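Frequently Asked Questions about the Wakell Film Evenings

What is the Wakell Film Evening, exactly?
We're a small film club that meets to watch older dramas and then talk about them for longer than we probably should. The club was started by Yaneth Mamani in the spring of 2000-something (she says the year keeps moving), and it has grown from one sofa into a proper room with a projector, a kettle and more opinions than chairs. You don't need to know anything about movies to come along. If you can sit through one and say what you felt, you're already one of us!

What kind of films do you show?
Mostly dramas, and mostly ones that never got a big release where we live. This season is built around stories of families separated by work, war or plain stubbornness. We open with "Giraldo," a slow and very beautiful picture about a railroad clerk who keeps writing to a brother he believes is alive, and we close with "The Road to Vusport," which has a last half hour that people are still arguing about from the first time we ran it.

Will you spoil the ending?
Not before the film, I promise. After it, all bets are off, and that goes for the write-ups on this site too. Our review of "Giraldo" gives away what happens with the final letter in its second paragraph, so please stop reading there if you'd like to see it fresh.

How long is an evening?
Doors open at 7 and the film starts once everybody has a drink and has found their glasses. Most of our picks run a little under two hours, and the talk afterward goes on until people begin looking at their coats. You are free to slip out whenever you like, and we won't take it personally.

Is there anything to buy?
We don't run a shop, although there is usually a table with a few things on it, and whatever you leave in the jar goes toward renting the next print.
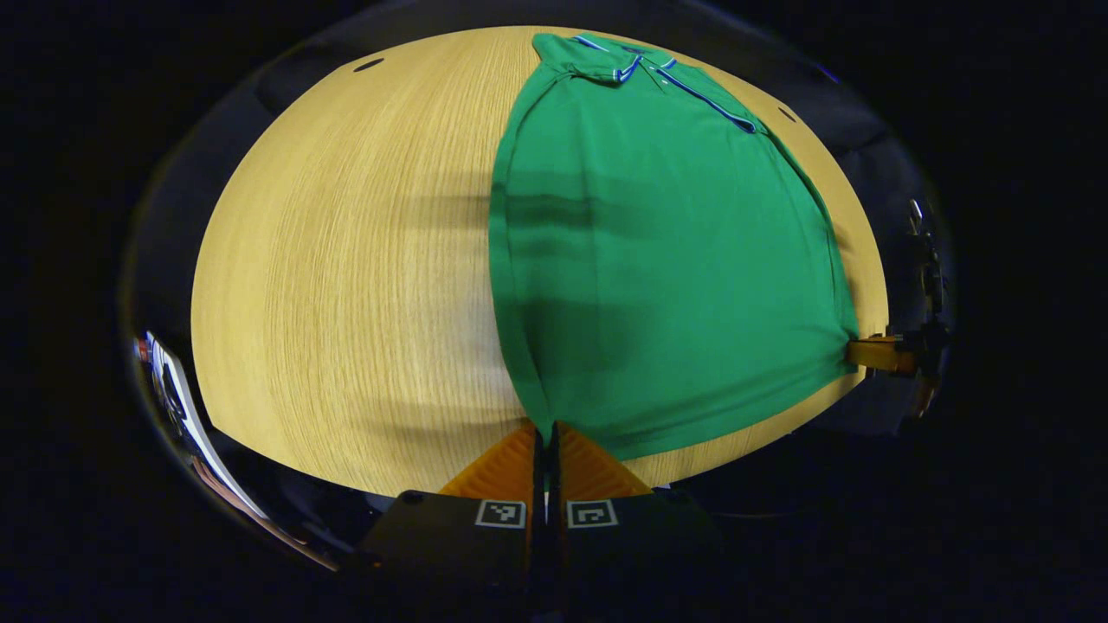

Green polo shirt with striped collar trim

Do I have to join to come?
No, your first evening is free and we mean it. If you'd like to keep coming, membership is $50 for the season and covers every showing, plus the printed notes Yaneth writes for each film. She puts a great deal of love into those notes, and they are a treat to read on the bus home, even when you disagree with every word she has to say about the acting.

Are the films in English?
Some are, and many aren't. We always show the original voices with subtitles, never a dubbed version, after one unhappy night in April with a dubbed copy of "Mundomero" in which the grandfather and the priest had plainly been given the same voice. If the subtitles are hard for you to read, come early and ask for a seat in the front row.

Can I suggest a film?
Oh, please do! We keep a long list and go through it together before each season. Tell us the title, why you love it, and whether there's anything upsetting in it that we should warn people about.

Where should I write?
Letters still reach us at P.O. Box 3011, or you can use the contact form on this site. Yaneth answers everything herself, usually late at night, so give her a few days.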